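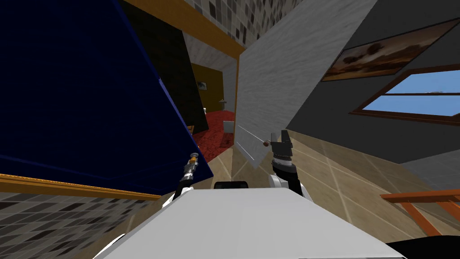 Trolex Bench
Simulation package for comparing grippers on two-armed robots

Trolex Bench lets you try a gripper on a simulated robot before you buy one. You load your robot, pick a gripper for each wrist, choose a task and a room, and run the same set of trials on every combination. At the end you get a table of results and a recording of each trial from the robot's own viewpoint.

The left and right wrists are set up separately. A slender gripper on one side and a heavier one with angular fingers on the other is a normal setup, and many of our customers start that way. Each side keeps its own finger geometry, closing speed, force limit and wrist offset.

What is included

Gripper library with 137 models, parallel and angular
Room library with furnished interiors, including tiled and carpeted floors
Object set of 666 items, from crates down to pieces small enough to be held at the fingertips
Trial runner and results viewer
Import tool for your own gripper geometry
2 floating seats

Small objects

Most support requests we get are about small parts. A gripper that handles a mug well can fail on something the size of a bean, and the cause is usually fingertip shape or the contact settings. Version 4 has a finer contact model that switches on when the held object is smaller than the finger pad. It slows the run by a noticeable amount on older machines. You can turn it off per task.

Thin guide lines can be drawn at the fingertips while you check alignment. They are for display only and have no effect on contact.

Camera

The viewpoint can be mounted on the head, the torso or either wrist. Tilt and roll are free, and the room will lean in the view if the mount does. If you are comparing two grippers, save the mount as a preset first and load it for both runs. Recordings made from different mounts can't be lined up in the results viewer.

Running a comparison

1. Open a task and choose a room.
2. Assign grippers to the left and right wrists.
3. Load the camera preset.
4. Set the number of trials and the starting seed. Use the same seed for every gripper you want to compare.
5. Press Run. Results are written after each trial, so a stopped run can be picked up later.

Requirements

64-bit Windows or Linux, 16 GB of memory, and a dedicated graphics card with 8 GB. A Mac version is not planned. Robot description files in URDF format can be loaded directly. Mesh files for grippers should be closed and in meters; the import tool will warn you about open edges but does not repair them.

From users

"We had narrowed it down to the Vasbridge and the Onsri for the right arm. The Onsri did better on boxes and worse on anything under a half inch. We bought the Vasbridge." Buppha Sitthichai, Brulldale

"The import tool rejected our finger mesh twice. Support found a flipped face and sent it back the same afternoon. I would like batch import." Oona Hyvönen

Batch import is on the list for the October update.

Known issues

Changing the wrist offset while a run is paused does not take effect until the next trial.
Window panes and other clear surfaces are treated as solid by the depth camera.
The results viewer sorts gripper names by upper case first.

Price and ordering

Single site license: $1,291 per year. Updates and email support are included. Schools and universities should write for a quote before ordering.

A trial copy with a reduced gripper library can be requested from the sales desk. Ask for Kittipong Yensuk. Technical questions before purchase go to Decha Bunnag, who also runs the online walkthrough every Wednesday at 10 a.m.

Part number: TB-4-S
Delivery: download, license key by email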